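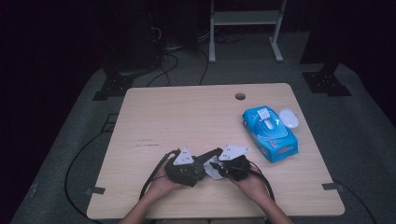
Chin-lung Chung had bought the table from an office in Putcombe that was closing down, and he meant to sell it by the end of February. It had a round hole near the middle of the far edge for cables and some dark scuffs left of center. He had put the blue package of wet wipes on the right side, next to a white oval lid, and so far he had not made much of a start on the scuffs.

Hafþór Skov came up the stairs at noon. He looked at the table for a while without taking his coat off.

"Leung offered me 49 for it," Chin-lung said.

"You paid more than that."

"I paid 30."

Hafþór bent down and looked along the top. He had worked in that office for two years, in the room at the back, and he thought he had sat at this table or at one just like it. There had been several. He put a finger in the hole.

"Kirov used to drop his pencils down here," he said. "He'd be on the phone and you'd hear one hit the floor."

"Is that why it's scuffed?"

"No. That would be the lamp. He dragged it around all day."

Chin-lung pulled out a wipe and rubbed at one of the streaks. He went with the grain, the way his mother did. He rubbed for some time, then stood back and turned his head to check it against the light.

"Is it lighter?" he asked.

"Maybe at the end."

He tried another wipe. Hafþór took his coat off and hung it on the door. There was a bus back to Fetberg at 2, and he had planned to be on it.

"What would you want for it?" he said.

"You don't have room."

"I could move the bed."

Chin-lung folded the wipe in half and kept going, smaller strokes now – he had found a spot that was coming up.

"Leung is bringing the van at four," he said.

"Call him," Hafþór said. "I'll give you 50 and I'll leave the marks where they are."

Chin-lung put the wipe down and went to look for his phone.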